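Tririnix Carrier Desk: Setup Guide
Section 5. Adding a Driver Opening

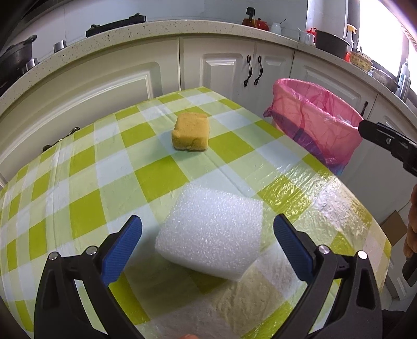 Foam block and sponge on a checkered tablecloth.

Follow these steps to post an opening and send new applications to the right recruiter. You need a Manager login.

1. Open Hiring and select New Opening.
2. Enter the home terminal and the type of freight. For tank work, check Tanker Endorsement Required.
3. Set the hiring radius in miles. The default is 145. The largest value allowed is 659.
4. Enter the pay range. Leave Sign-On Bonus blank if you do not offer one – a zero will show up in the posting.
5. Under Route To, pick a recruiter and a backup.
6. Select Preview, check the text, then select Publish.

Note: Openings copied from Czarnecka keep their old recruiter. Change the name before you publish.

Caution: Deleting an opening also deletes its applications. To stop new ones from coming in, use Pause.

If Publish is grayed out, a required field is empty. Error 166 means the terminal has no street address on file. Add it under Company – Terminals and try again.

Section last revised August 2022 by Gillespie Dunbar.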